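Products > Team software > Release tools > Skukel

Skukel: release checklists and approvals for small software teams

Skukel is a tool for teams who release software often and want the same steps to happen each time. It is made by Zakovent. You write your release steps one time as a template, and Skukel opens a new copy of it for every release. Each step has an owner, a due time and, if you want, an approval.

We built Skukel first for our own developers, who had their release steps in a shared text file. The file was good, but people read it from memory. Twice in one November we sent a build to customers without the database backup. After this we decided that the backup step must be able to stop the release, and the first version of Skukel did only this one thing.

What the product does

A template in Skukel is a list of steps in order. A step can be one of these kinds:

- Task. A person does it and marks it as done.
- Gate. The next steps stay locked until the gate is approved by the people you named.
- Check. Skukel asks your build server for a result and fills in the answer itself.
- Note. Text only, for example a warning or a link to a longer guide.

Steps can be shown or hidden by a condition. If a release is marked as "hotfix", the template can skip the translation review and the long test run. You write conditions by choosing from menus, and you do not need to learn a script language for it. Conditions can look at the release type, the product name, the branch name and any field which you added yourself.

When a template changes, releases that are already open keep the old version. Many customers asked us about this before they bought, so I write it clearly: an edit to the template never moves the steps under somebody who is in the middle of a release. If you want the new version in an open release, there is a button "Update from template", and Skukel shows the differences before it does anything.

History and export

Every mark, approval and comment is saved with the name of the person and the time. Nothing in the history can be deleted by a normal user. An administrator can hide a comment, but the line stays with the word "hidden". You can export the history of one release or of a whole project as CSV or PDF.

Works with

Skukel connects with Stornov for build results and with Rondonuwu for chat messages. The Stornov connection needs a read-only key. The Rondonuwu connection can post to a channel when a gate is waiting, and people can approve from the message without opening Skukel. Other tools can be connected with web hooks, and the format is explained in the manual.

Editions

Team edition. Up to 17 users, all kinds of steps, and both connections. The history is kept for two years.

Company edition. No limit for users, single sign-on, and history without time limit. It can be installed on your own server. One installation holds up to 2,000 open releases. If you need more, please write to us before you order, as the database must be prepared in another way.

Both editions are paid per year. You can change from Team to Company during the year and pay only the difference.

Installing on your own server

1. Download the package from your account page and unpack it in an empty folder.
2. Fill in the settings file. The database address and the mail server are required, the rest can wait.
3. Run the setup command and create the first administrator.
4. Open the start page, log in and import the sample templates if you want them. 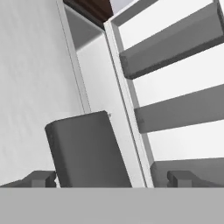
Support

Support is by e-mail in both editions. Company customers can also book a call to go through their first templates with us. Questions about moving from another checklist tool are answered by Bergþóra Brøndum, who also wrote the import guide. Please send one example template with your question.

Page updated August 17, 2019

Comments

petra_k: Can a gate have two approvers where only one of them is needed? In our team one of the two leads is always traveling.

Bergþóra Brøndum: Yes. Open the gate, choose "Any of these people" in the approval menu and save the template. Releases that are open already will keep the old rule until you update them.

Tomw: We use the Team edition with Stornov. Checks work well but I would like to run one again without opening the step. Is it planned?

mlindq: +1 for Tomw. Also the PDF export breaks long step names in strange places, CSV is fine.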